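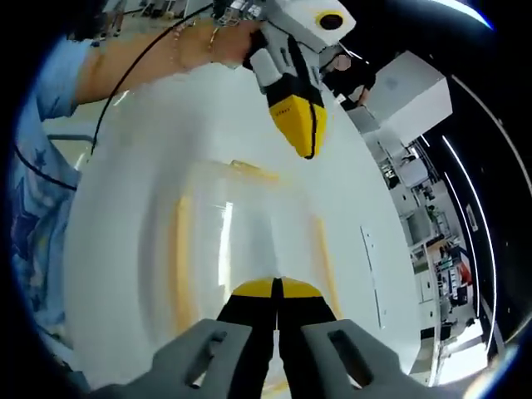
## Packing bench assistants, Ternthorpe

Fletel is looking for 2 part-time assistants to work at the packing benches in our Ternthorpe workshop. The work is sorting, checking and putting away clear plastic containers and lids, along with other small household items. Training is given and you do not need to have done this kind of work before.

The posts are open from November 2024 and run until the end of June, with a chance of further work after that.

### What the work involves

- Matching lids to containers and setting aside any that do not fit
- Checking clear plastic for cracks, scratches and marks
- Laying items out on the bench in the order given on the day sheet
- Packing finished sets into cartons and labelling them
- Wiping down the bench and returning everything to the shelves before you leave

A full carton holds 100 lids. Cartons are light, but you will carry them to the store at the end of the corridor several times in a shift. Heavier goods are moved by trolley.

### Hours and place

Shifts last 5 hours, either morning or afternoon. Please say in your application which you would prefer and whether you could do both. There is a short break in the middle of each shift, with tea and coffee in the kitchen. You may bring your own food but it must be kept away from the benches.

The workshop is shared with our Zostberg product team, so there will be other people working in the room. It is well lit and on the ground floor. Most of the work is done standing. Tall stools are available, and one bench can be lowered for anyone who needs to sit throughout.

### What we are looking for

You should be able to follow a written list, notice small faults and keep to a steady pace. Good eyesight, with glasses if you wear them, matters for checking clear plastic. Short or rolled sleeves are best at the bench. Closed shoes are required.

Our stock comes from the Nic Aodha range, which has more than 2000 separate parts. You will not be expected to learn them all. Each shelf carries a printed list.

### How to apply

Send a short letter to the Fletel office in Ternthorpe, or hand it in at reception. Tell us your preferred shift, when you could start, and any changes to the bench or hours that would help you. A CV is welcome but not needed.

Applicants we would like to meet will be invited for a short visit and a trial task at the bench. The trial is paid at the normal hourly rate.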